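Board glued from planks, one seam shows a line after sanding

Woodworking for Home > Small projects > Finishing and glue

larchbench
Sunday, August 21, 2022
Hello all. English is not my first language, so please ask if something is not clear.
In January I made a flat play board for blocks. It is for a table at our community room, where small children come with their parents. I used maple planks, glued edge to edge, sanded, and then two coats of Skovico hard oil. The board does not get cut on and does not meet food. It only has blocks on it.
My problem is the glue lines. When the board was new I could not feel them at all. Now, if I pull a fingernail across, I feel a very small step at one seam, the one closer to the back. The other seam is still smooth. The board is 29 mm thick, so I did not expect it to move so much.
The table under it is a blue pegboard one, with holes all over. I mention it because a friend said the air from below may be a part of the problem. I am not sure that I believe this. 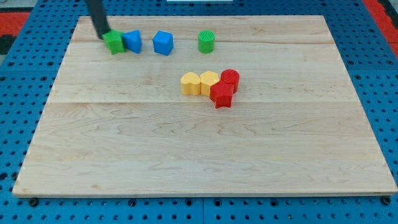

The board on its table, with the green and blue blocks along the back.

You can find the seams if you look for them, but they are faint. The color I like very much, it is pale with some darker streaks, and I do not want to lose it. So my questions are: should I sand again only at the seam, or the full top? And do I need to oil the bottom too? I have to say that I oiled only the top and the edges.

oldrasp
You answered your own question in the last sentence. Oil the bottom. If one face is sealed and the other is bare, they take up moisture at a different speed and the board wants to cup. Then you feel it at the joints first.

mitre_29
I don't agree with oldrasp. Oil is not a seal. Two coats of any hard oil slow the moisture a little, and that is all. I have a bench top with a bare bottom and it stayed flat for 8 years. A step you feel with the nail is usually glue creep. Which glue did you use?

larchbench
Thank you both. The glue is Faltik white, the normal one for indoor use. I clamped it overnight.

mitre_29
White glue stays a bit soft, so creep is possible. Take a card scraper and go along the seam, very light, then put on a thin coat of oil. Don't sand only one strip, you will make a hollow, and the light from a window will show it.

oldrasp
A bench top is three times thicker than this and weighs what a person weighs, so I don't think it compares. But on the scraper we agree. larchbench, put a straight edge across the board before you do anything. If light comes under the middle, it is cupped, and scraping will not help for long.

pinecone_h
I would leave it alone. It is a board for blocks. The kids will not feel a step that you need a fingernail to find, and they will put dents in it long before that matters. I made a similar one from a Puvero shelf panel, and after the first winter I stopped looking at it so closely.
One thing I would check is the blocks with a small foot. Cylinders standing on end are the first to show you if the top is not flat. They rock.

larchbench
This is a good test, I will try the cylinder on both sides of the seam.
I also put the straight edge on it this evening. In the middle there is a very thin line of light, less than a sheet of paper I would say. So maybe oldrasp is right, and maybe it is too small to be important.

oldrasp
Less than a sheet of paper is nothing. Oil the bottom anyway, leave it on edge for a few days so that both faces get air, and measure again.

mitre_29
On edge, yes. That part I would do also. Flat on the table the bottom gets less air than the top, holes or no holes.

gluepot_129
Small warning about adding new oil over old. I used Gkikas board oil over a different brand, and it stayed sticky for 2 weeks. Use the same Skovico if you still have it, and wipe it off well. On pale maple I would also try it first on the bottom, because some oils go yellow, and you said you want to keep the color.

larchbench
I still have half of the can. The plan is now: bottom first, then on edge by the wall - away from the radiator - then measure, and the scraper only if the step is still there. The blocks can stay in their box until then.

pinecone_h
Or they can play on the floor, they do it anyway.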